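Nedov Caps
Small household closures on wooden surfaces: data card and README

Version 2, 11 August 2024

Summary

Nedov Caps is a collection of still pictures of bottle caps and similar small closures resting on wooden tabletops and worktops. It holds 592 pictures. The subject matter is deliberately narrow: one kind of object, one kind of surface, ordinary indoor light. The collection is meant for people working on the recognition of small, plain objects that carry little or no printed information, and for anyone sorting household plastics who needs reference material on shape and colour.

Contents of the package

README.txt – this file
pictures/ – the pictures, in one flat folder
labels.csv – one row per picture
surfaces.csv – one row per wooden surface
notes/ – working notes on colour naming and resting position
CHANGES.txt – differences between versions

What counts as a cap

A cap is any removable closure from a bottle, jar or carton that fits in a closed hand. Screw caps and push-on caps are both included. Corks, crown caps and ring pulls are left out. Jar lids wider than 100 mm are left out as well, as they behave more like plates than caps when set down on a table.

Tamper rings are treated as part of the cap if still attached. A ring on its own is labelled as fragment and not as cap.

Label fields

picture_id – running number
colour – one word from the colour list
material – plastic, metal, mixed or unknown
resting – upright, inverted, side or leaning
facing – the direction the closed top points, for caps labelled side
proportion – squat, even or tall
ridges – yes, no or cannot tell
surface_id – refers to surfaces.csv
sharpness – sharp, soft or very soft
comment – free text, often blank

Resting position

Upright means the closed top is uppermost. Inverted means the open end is uppermost. Side means the cap lies on its curved wall. Leaning is used only where the cap is propped on another object.

Side is the hardest of the four to label well. A short cap on its wall shows the closed top as an oval, and the narrower the oval, the more easily the picture is taken for an upright cap seen from low down. Labellers were asked to look for the line where the wall meets the wood before choosing. Where two labellers disagreed, the picture went to a third, and the reason was written in the comment field.

Colour

The colour list has 12 words. It is short by design. Version 1 allowed free text and produced entries such as brick, cherry, tomato and post-box for caps that were all plainly red, which made the column useless for filtering. These have been merged. The original words are kept in notes/colour_old.csv for those who want them.

Colour is judged on the flat top where it is visible, and on the wall where it is not. The wall of a glossy cap often carries a pale streak of reflected light and reads a shade lighter than the top. This is not recorded as a second colour.

Surfaces

There are 30 wooden surfaces in the collection. Each is described in surfaces.csv by tone (pale, honey, mid, dark), direction of grain relative to the picture, and marks. Marks covers knots, scratches, stains and specks. No attempt has been made to separate a speck in the wood from a crumb lying on it.

The species of wood is not given. Several surfaces may be veneered, and the collection makes no claim either way.

Most surfaces are in the honey group. Users who need an even spread should sample by surface_id and not by picture_id. The running numbers follow the order of collection, so neighbouring pictures tend to share a table.

Sharpness

Soft pictures have been kept. In a very soft picture the outline and colour of a cap remain usable but ridges, moulded lettering and fine scratches do not. In these cases ridges must be set to cannot tell. An earlier pass set it to no, and the rows affected were corrected in version 2. Anyone holding a copy of version 1 should replace labels.csv completely and not try to patch it.

Splits

No fixed split is supplied. The recommended method is to hold out whole surfaces. Splitting at random puts the same tabletop on both sides and gives results that will not carry over to a new kitchen.

Known limits

Red, white and blue caps are over-represented. Clear and black caps are scarce.
Metal caps are few and mostly inverted.
Shadows are soft throughout. There is no direct sunlight in the collection.
Size in millimetres is not recorded per picture. The proportion field compares width with height and gives no absolute scale.
The facing field uses left, right, towards and away only. A diagonal is rounded to the nearest of these.

Related sets

Jamis Lids covers jar and tub lids on the same surfaces and uses the same surface_id values. The two can be joined without renaming. Jasta uses a different colour list; a conversion table is in notes/.

Reporting errors

Send the picture_id, the field and the proposed value. Reports without a picture_id cannot be traced. Corrections will be gathered and issued in September.

Comments and one sample entry follow.

colour: red
material: plastic
resting: side
facing: left
proportion: squat
ridges: cannot tell
tone of surface: honey
sharpness: very soft

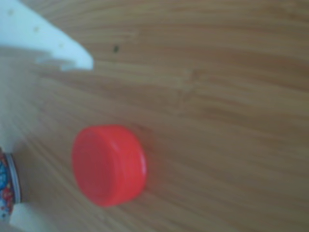 Hoani: Could the facing field have a value for caps where the oval is too narrow to judge? I have been leaving it blank for those, and blank already means the cap is upright or inverted. A plain "unclear" would do, and it would save me keeping a separate list.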